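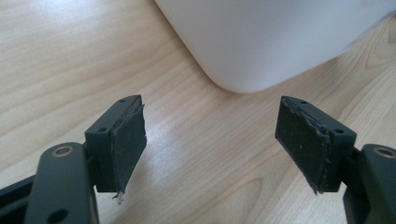
Galeria – Recolha de demonstrações com pinça de mão

Nesta página juntamos imagens e notas da recolha de demonstrações do projeto Helis, feita na sala de ensaios da Neltden durante o mês de fevereiro. O objetivo é reunir exemplos de manipulação de objetos comuns para treinar um modelo que decide, a partir das imagens da câmara, para onde mover a pinça e quando a fechar. Cada exemplo é feito por uma pessoa, que segura a pinça e executa a tarefa do princípio ao fim.

Até agora foram aceites 294 demonstrações, divididas por 11 tarefas. A duração varia bastante: as tarefas de arrumação são curtas, as que pedem dois objetos demoram mais. As gravações são guardadas no repositório Corum, com uma ficha por sessão onde se indica a tarefa, a mesa utilizada, o estado da pinça e as observações do operador.

Mesa e iluminação

As mesas de tampo claro foram mantidas durante toda a campanha. A luz vem sobretudo das janelas e muda ao longo do dia, pelo que gravámos de manhã e ao fim da tarde. Na primeira semana tentámos fechar os estores para ter luz constante, mas o modelo treinado com essas gravações falhava assim que a sala clareava. Passámos a aceitar reflexos no tampo e zonas muito claras no fundo.

As almofadas dos dedos são a peça que mais se gasta. A borracha começa a levantar nas arestas e depois rasga. Não as substituímos ao primeiro sinal de desgaste – o modelo tem de funcionar também com uma pinça usada – mas o estado delas fica registado na ficha. A troca é feita quando os objetos começam a escorregar.

Tarefas com recipiente

Uma parte importante do conjunto Helis é dedicada a tarefas com um recipiente aberto: pôr dentro, tirar de dentro, mudar um objeto de sítio sem tocar nas paredes. O recipiente muda de posição e de orientação entre demonstrações. Pedimos ao operador que não procure sempre o mesmo ponto de partida e que não corrija a posição do recipiente com a mão livre durante a gravação.

Também gravamos aproximações sem nada entre os dedos. São úteis para o modelo aprender a distância a que deve começar a abrir ou a fechar a pinça, e representam 78 dos exemplos aceites.
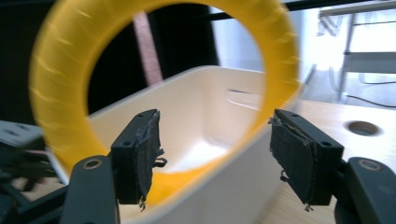

A escolha dos objetos foi feita a pensar em formas que obrigam a decidir por onde pegar. Uma caixa pequena deixa poucas dúvidas, mas um anel pode ser agarrado em qualquer ponto da volta, e duas pessoas raramente escolhem o mesmo. O anel amarelo tem ainda outra dificuldade: perto da câmara ocupa boa parte da imagem, e o recipiente branco vê-se em parte pela abertura do meio. Com movimento rápido, a superfície fica desfocada. Mantivemos gravações destas no conjunto, desde que a sequência completa permita perceber a tarefa.

Revisão das gravações

Todas as demonstrações são vistas antes de entrarem no Corum. A revisão é feita com a ferramenta Man, desenvolvida internamente, que mostra o vídeo ao lado da curva de abertura da pinça. São rejeitadas as gravações em que o operador interrompe a tarefa a meio, em que a curva de abertura tem falhas ou em que a posição da câmara se perde por mais de um instante. Uma tentativa falhada seguida de uma correção é aceite – esses casos são marcados à parte e usados num treino separado.

O fundo da sala não é tapado nem arrumado de propósito. Cabos, estruturas metálicas e mobiliário aparecem em várias sequências, e interessa-nos que o modelo aprenda a não lhes dar importância. Pedimos apenas que não haja pessoas dentro do campo de visão.

Próximas sessões

Faltam gravar sete variantes das tarefas com recipiente, quase todas com objetos moles ou de forma irregular. Vamos também repetir a tarefa do anel com mesas de outra altura, para ver se a aproximação por cima continua a resultar. As fichas das sessões já revistas podem ser consultadas no Corum, na pasta Helis, ordenadas por tarefa.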